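**Progress report to Tagle: remote demonstration work, second reporting period**

Prepared by Jade Sandhu, Litbridge site

## Status

Collection is on schedule. The operators recorded 1,698 demonstrations in the period, all by remote control from the leader arms. Hand-guided teaching was dropped after March, when the comparison set showed that operators pushing the arm directly left their own forearms in too many of the wrist views. The hand-guided recordings are kept but are not used in training.

Of the recorded total, 488 were rejected at review. The main causes, in order of frequency:

- operator paused mid-task for longer than the limit
- gripper command and gripper position out of step after a dropped packet
- object released before contact with the target surface
- wrong task label entered at the start of the run

The second cause was traced to the switch between the operator station and the arm controller. The switch was replaced and no further rejections of that type have been logged. The label problem is procedural. The Stastus recording tool now asks for the task name again when the operator closes a run, and refuses to save if the two entries differ.

## Floor-level tasks

Work moved from table height to floor height in the second half of the period. Reaching low changes what the operator has to work with. The wrist view becomes the main source of position information, and the overhead view is of little use once the arm is extended, as the upper link blocks it.

The floor in the work area has a gray marble pattern with white veins and a slight sheen. Two operators reported that thin objects were hard to pick out against the veining on the station monitor, and their approach times were longer for flat items than for upright ones. Each floor-level run now begins with the gripper open and pointed at bare floor for a short hold, so that the start pose can be checked at review. The walls and the base of the corner give the operator a fixed reference for heading before the first move. 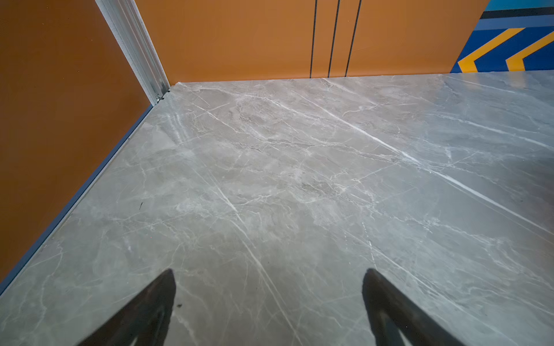 Bienvenido Castillo disagrees with the fixed start pose and asked that his objection go in the report. His view is that a policy trained only from one heading will do poorly when the base stops a few degrees off, and that operators should be told to vary the start on purpose, even if review takes longer. He would also drop the short hold, which he considers dead time that the model will learn to copy.

Both points are accepted in part. The hold will be trimmed from the training copies and kept in the raw recordings. Start heading will be varied in one of every 5 floor-level runs during the next period, and the two groups will be scored separately before the rule is changed for all runs.

## Operator training

New operators reach an acceptable rejection rate after roughly 8 hours at the station. Most of that time goes to gripper closing speed - the leader trigger has a shorter travel than the gripper, and beginners close too fast. Harkier has supplied a stiffer trigger spring, fitted to one station so far. Operators who used it asked to keep it. No measurements have been taken yet.

## Spending

Within budget on labor and equipment. The replacement switch was charged to the maintenance line. Storage is running ahead of plan, as raw recordings are being kept at full rate. A request to move the rejected runs to cheaper storage is attached separately and needs a decision from Tagle before the next period opens.

## Next period

1. Complete the floor-level set, with varied headings as described.
2. Fit the stiffer spring to the remaining stations if the first results support it.
3. Train and score the first floor-level policy.
4. Write up the labeling procedure for use at the second site.

Item 3 depends on compute time that has been requested but not confirmed.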